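Pondis Robotics
17 March 2023

ok rules for sim testing, posting these because I've explained them 6 times this month

1. write the pass mark down BEFORE you run. ours is 50 clean runs in a row. a crash resets the count, no "that one was a glitch"

2. log every seed. Urell sent us a batch in November with none and we couldnt repeat a thing

3. plain part first. gray eight-sided ring on a stem, dark base, flat ground, white behind. fancy textures can wait

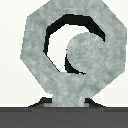 Campos wrote back right away that a pass in sim should never count as sign-off, only as permission to book time on the real cell.

agreed, making that rule 4. it goes on the sheet tonite

5. change one thing per batch. one

6. speed limits in sim = speed limits on the floor. same file, not a copy

some 927 runs in the Pedbridge folder and I'd trust maybe the 52 with notes

Comments

rule 6 bit us hard last year

is the sheet public?

what about sensor noise, before or after rule 3?

We use cookies to improve your visit. Accept / Manage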